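Henell Gloss Floor Paint, White - Workshop Review

Bought for: a rented unit with a bare concrete slab
Paid: 143 per can, two coats plus touch-up
Would buy again: yes, for a dry indoor room

I put this off for a long time. The slab in our unit at Girkgate was gray, patchy and dusty enough that anything set down on it needed wiping before it went back on a shelf. I had looked at tiles and at roll-out vinyl, and both came to more than I wanted to spend on a place I don't own. The landlord was fine with paint as long as it was a light color, so white it was.

I went with Henell mostly because Trendton had it in stock and could deliver the same week. The other one on my list was Pace, which costs less but only comes in a satin finish. I wanted gloss. The unit doesn't get much daylight and I was hoping a shiny floor would help with that.

Prep took longer than painting. The can tells you to degrease, rinse and let the slab dry fully, and that is the part I would not rush. I scrubbed it with a stiff brush, rinsed it, and then went over it again near the door, where there was an old oil stain. Cracks need to be filled first with something that can be painted. The paint is thin and will not bridge a gap of any size. I filled three and missed one, and I can still find it with my foot.

The paint goes on easily with a medium roller. It smells strong for the first evening, so keep a door open. It levels well if you leave it alone. Where I went back over a section that had started to set, I got roller marks, and they stayed. Work toward the exit in strips, keep the edge wet, and don't fuss with it.

Coverage is a bit less than the label says. The first coat soaked in and looked awful, blotchy and dull, and I thought I had wasted my money. The second coat fixed nearly all of it. I would plan on buying more than the calculator on the label suggests if your concrete has never been sealed.

You can walk on it in socks the next morning. I waited until the end of the week before moving the heavy shelving back in, and it left no dents.

The gloss does what I wanted. The room is brighter with the same lights as before, and small things are easier to find. Dropped screws used to disappear into the gray. Now I spot them from across the room. The other side of that is that everything else shows too. Tape, bits of cable, a crumb from lunch - you will see all of it, and if you're a tidy person you will be picking things up all day.

Cleaning is simple. A dry microfiber mop for dust, a damp one with a drop of dish soap for anything else. Tape peels off without lifting the paint, at least once the floor has cured for a few weeks. I tried it too early in one corner and pulled up a flake the size of a thumbnail. Plastic bins slide across it with hardly any effort and I haven't found scratches from them. Metal legs are a different story, so put felt or rubber under those.

The overhead lights do reflect. If you sit at a low bench facing a row of them, the glare can be tiring by late afternoon. I moved one bench and that was the end of it.

The finished floor, with the lights on:

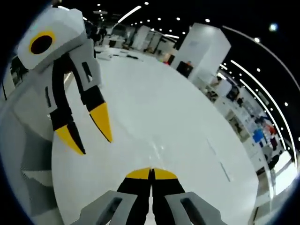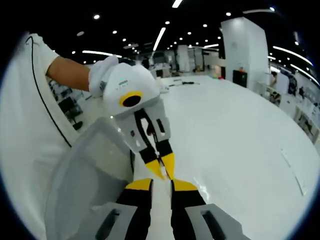

My one real complaint is grip. Dry, it is fine in any shoe with a rubber sole. With water on it, it's slick. Henell sells a grit additive that you stir into the last coat, and I skipped it to keep the shine. For an entry, a laundry room or anywhere people come in with snow on their boots, I would not skip it. I put a long mat inside our door and left it at that.

Touch-up is easy if you keep some paint back. I poured what was left into a jam jar in May and it is still usable. A small foam brush blends better than a roller for chips, though the patch looks a little brighter than the floor next to it for a while.

The lid on the can is bad. It bent the first time I opened it and never sealed right afterward, so have that jar ready before you start.

Reviewed by Viola Dal Bello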